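Intro to Robot Manipulation – Notes for Week 9
Ostley campus, lab section

OK, so we finally got through kinematics and nobody cried (much). This week is the toy kitchen task, and I want to write down what I said at the whiteboard because I went too fast and the marker was dying.

Where we are

You already have the arm moving from one pose to another and the gripper opening and closing when you tell it to. What we add now is teleoperated demonstrations: you drive the arm through the task yourself, the software logs everything, and later we train a policy on what you did. The policy will copy your bad habits too. If you hover over the plate for three seconds while you think, congratulations, you've taught it to hover.

The task

Pick up one toy food item, put it on the plate, let go, back away. One item per episode. Please don't get ambitious and try the ketchup bottle in your first session! It's long, it's heavy at one end once it tips, and the grip slides. Save it for the project weeks.

Each pair records 30 episodes. Start and stop the log yourself, and hit discard if you knock something over. I'd much rather get a short clean set than a full one with junk in it. Last March one pair turned in a beautiful-looking set and half of it was the arm parked at home position – they'd left the logger running over lunch.

Things to watch while you drive

Come down on the object from above whenever you can. A sideways approach works fine until there's a bowl in the way.

Watch your cables. When the wrist turns a long way in one direction, the loops tighten up, and the arm will happily keep going. Unwind before you start the next episode.

Move the objects between episodes. I mean really move them. If the plate stays in the same spot every time, the policy learns the spot and ignores the plate, and then you come to me on demo day wondering why it drops things onto bare table.

Slow down for the last bit of the approach. Fast moves smear in the camera view, and the smeared part is usually the gripper, the one thing the network most needs to see.

Your data folder

Everything goes to the Cocco drive under your pair number. Name the folder with the task first and the pair second. The whole class set from last time came to 2511 episodes after cleanup, out of 3130 recorded, so expect to lose a fair number of yours and don't take it personally. I threw out plenty of my own.

The labeling tool is Grorow, same as for the vision homework. You only need two tags per episode: success or failure, and which object. If the item landed on the rim and stayed there, call it a success. If it rolled off after you let go, that's a failure, even if it was a very pretty placement.

What to turn in

The cleaned folder, plus one page on what went wrong. I like the page better than the folder, to be frank. Tell me which grasps failed and what you changed. Graphs are welcome but please label the axes this time.

If you need more robot time, the sign-up sheet is on the door of room 739, and the Festasthorpe section has the same sheet, so check before you erase anybody. 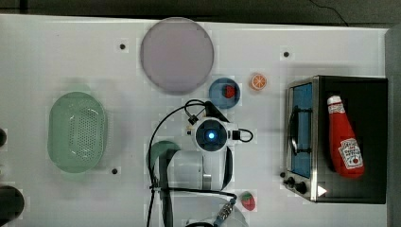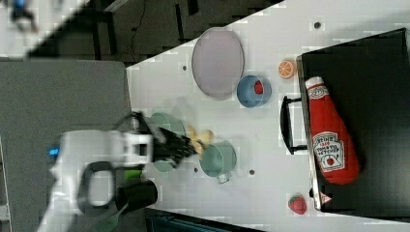
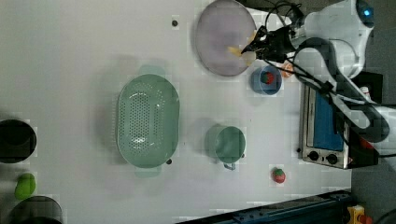
Page last changed: December 2021

One question for next time, worth chewing on before you come in. In the second and third views the gripper is at a small pale yellow item, and the two views look very different. Which would you rather give a network, and would you give it both? Bring an opinion. Reading is the imitation learning chapter, first half only – skip the proofs.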